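Workshop notebook – reproofing, November 2020

Carrying on from the wax trials. Had a stack of old notes from April to sort out first, half of them on the backs of envelopes. Copied the useful ones in here, threw the rest out.

Short version of April: too much beeswax. Cloth went stiff as a board and cracked white along every crease. Bar was also a pain to rub in below room temp, kept crumbling.

New bar, call it Mazurek 2. Less beeswax, more paraffin, splash of linseed oil. Melted in the double boiler, poured into the old soap tin. Came out of the tin clean after a night in the fridge. 200 g total, which is plenty for a jacket and a pair of trousers with some left over.
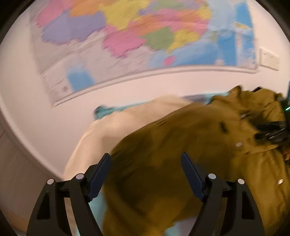 Strips cut from the Drurnevmont cotton, washed once, no softener, hung up overnight. 14 strips. Seven got the new bar, the others got the Verkeo tin stuff for comparison. Same iron for all, low setting, brown paper between. Do NOT skip the paper, the iron sole is still tacky from last time and I've run out of cleaner.

Rub-in went faster than expected. Edges and seams take more wax than the flat parts, so go round them first and use what's left on the bar for the middle. Hair dryer after, till the shine dissapears. Dark cloth shows every streak, light cloth hides nearly everything, which makes me think I was kidding myself about how even the pale ones were in April.

Spray test, bottle held at arms length:
New bar – beads well on the flat, soaks in at the fold line on two strips
Verkeo – beads everywhere, but smells, and still greasy next morning
Unwaxed scrap – straight through, as you'd think

Fold line is the weak spot again. Wax breaks there and water finds it. Creased a spare strip by hand 29 times and sprayed again, leaked on the same line. Warming it with the dryer and rubbing with a thumb closed it up mostly. So maybe it's a care thing and the recipe is ok?

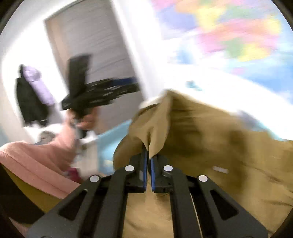 Khaki fabric, bunched into folds.

Smell: linseed is strong the first day, fine after that if the window's open. Oily rags flat outside to dry, never in a heap, never in the bin indoors.

Still to do:
– try the Jillier canvas, heavier weave, may want a second coat
– weigh strips before AND after next time, forgot the before
– one bar with no linseed at all
– order more brown paper, down to teh last sheet
– label the tins, there are now three that look the same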